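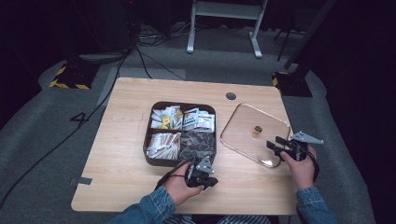

Meeting Rooms at Drendorham House: Frequently Asked Questions

Page updated 2020-05-22

Booking

How do I book a room?

Use the booking form on the Rooms page. Pick a room, a date, and a start and end time, and we will reply with a confirmation and an invoice. A booking isn't final until you have the confirmation. If you need a room the same day, call the front desk instead of using the form.

What is the shortest booking you take?

The minimum is 2 hours for the small rooms and half a day for the main hall. Setup and cleanup count as part of your booking, so please allow time for both.

How far ahead can I book?

Up to a year. December fills early, especially the main hall, and we can't hold dates for that month without a deposit.

Which room should I choose?

The Vandenberghe Room suits interviews, small classes and board meetings. The Kumard Room seats 54 at tables and has a wall that folds back if you need more floor space. The main hall holds 121 people in rows of chairs, fewer if you want tables. These limits are set by the fire code and include your speakers and helpers.

Can I see the rooms first?

Yes. Call the desk and we'll find a time between bookings. A visit usually takes less than half an hour.

Prices and payment

What does the price include?

Tables, chairs, heating or air conditioning, wireless internet, one projector and screen per room, and use of the restrooms and lobby. Hot drinks, extra microphones and staff time after closing are charged separately. All of these are listed on the price sheet.

Is there a deposit?

Small rooms need no deposit outside December. For the main hall the deposit is $900, refunded within two weeks if the hall is left clean and nothing is damaged.

Do nonprofits get a lower rate?

Registered nonprofits based in Tusesstead do. Send your registration number with the form. The lower rate covers room rental only — drinks and equipment stay at the listed price.

What if I have to cancel?

Cancel more than two weeks ahead and you pay nothing. Between two weeks and three days, we keep half the rental. After that the full rental is due. You can move a booking once without charge if the new date is within the same calendar year.

Food and drinks

Can I bring my own food?

Yes, in every room. Cold food is simplest. There is a shared kitchen on the ground floor with a refrigerator, a microwave and a sink, but no oven. Please label anything you leave in the refrigerator and take it home with you.

Can I use a caterer?

Any licensed caterer is fine. Give us the company's name and arrival time at least three days ahead so the side door can be unlocked. Caterers must take their own trash.

What comes with the hot drinks service?

Coffee in an insulated pot, hot water, cups, spoons, tea, sugar and milk. We set it up before your start time and refill it once in a full-day booking. Tell us on the form if you want decaf or a non-dairy milk. We can't promise that any item is free of allergens, so guests with serious allergies should bring their own. 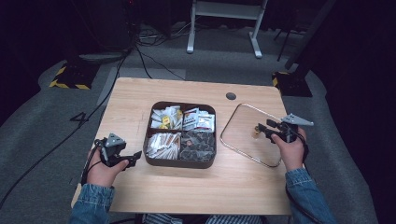 Packet tray and glass lid on a wooden table.

Can we serve alcohol?

Only in the main hall, and only with a permit. The city issues these, and you need to apply yourself. Send us a copy before the event. We don't allow cash bars.

On the day

When can I get in?

At the start time on your confirmation. If someone has the room before you, we may not be able to open it early, even for unloading.

Where do I park?

The lot behind the building is free for visitors. It is shared with the library, so it can be full on weekday afternoons. There are four accessible spaces next to the ramp. Trucks can stop at the side door for unloading but can't stay there.

Is the building accessible?

The ramp, the elevator and the ground floor restrooms are all step-free. The main hall has a hearing loop. The stage has three steps and no lift — if a speaker can't use steps, ask us to set up the microphone on the floor.

Can I move the furniture?

Yes. Lift the tables, please, and don't drag them. Put everything back the way it was shown on the layout sheet by the door, or pay the reset fee.

Can I put things on the walls?

Use the picture rail or the pin boards. Tape and adhesive hooks pull the paint off. Candles, confetti and fog machines are not allowed anywhere in the building.

What cables do I need for the projector?

HDMI is provided. If your laptop has a different port, bring an adapter. We keep a few at the desk, but they go quickly.

I left something behind. What now?

Call the desk. Lost items are kept for one month, then donated. Food is thrown out the same night.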